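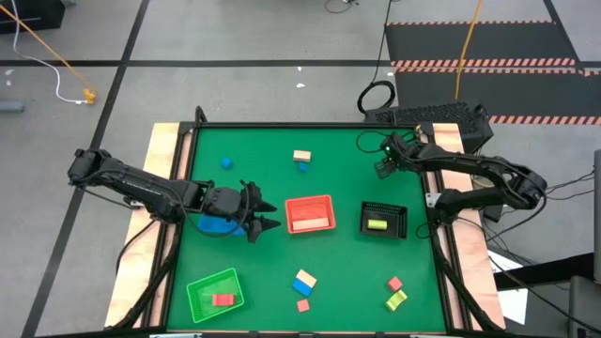 A tan wooden block in the red-orange basket.

Controllers first, they get the grubbiest! I pull the batteries out of mine (or unplug it, if it's the wired kind), then run a dry wooden toothpick along the seam where the two halves of the shell meet. You will be disgusted. After that it's a cotton swab with a tiny bit of rubbing alcohol around the sticks – barely damp, never dripping – and a soft cloth over the rest. My old Tirkwood pad went 7 years on this routine before the left trigger gave up.

Sticky buttons are a different story. Press the bad one down, wipe around the edge with a fresh swab, let go, and do that 7 times or so until it pops back up the way it should. Leave it alone overnight before you play.
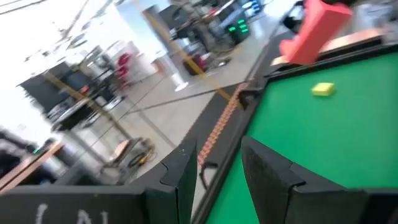
Can I use window cleaner on the plastic?
Stick with a damp cloth and a drop of dish soap. I fogged up the front of a perfectly good Leltance console with window spray and it never came back.

Game cases next. I used to stack them flat and the bottom ones cracked, so now they stand upright like books, with the two-player stuff on the low shelf where the kids can get at it. Loose discs go into paper sleeves until I find the right case (some have been waiting since November, don't ask).
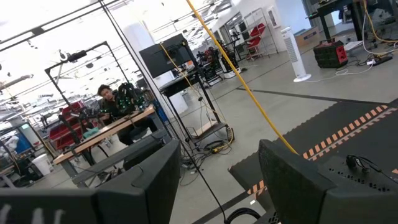

Vol. 2, No. 3

Charging cables! Wrap them in a loose circle and close it with a strip of hook-and-loop tape, and please don't wind them tight around the controller. Mine hang on cup hooks screwed into the underside of the shelf, with a bit of masking tape on each plug saying what it fits. The Cultidlow headset cord looks exactly like the one for the charging dock, and I've mixed them up more times than I'd like to admit.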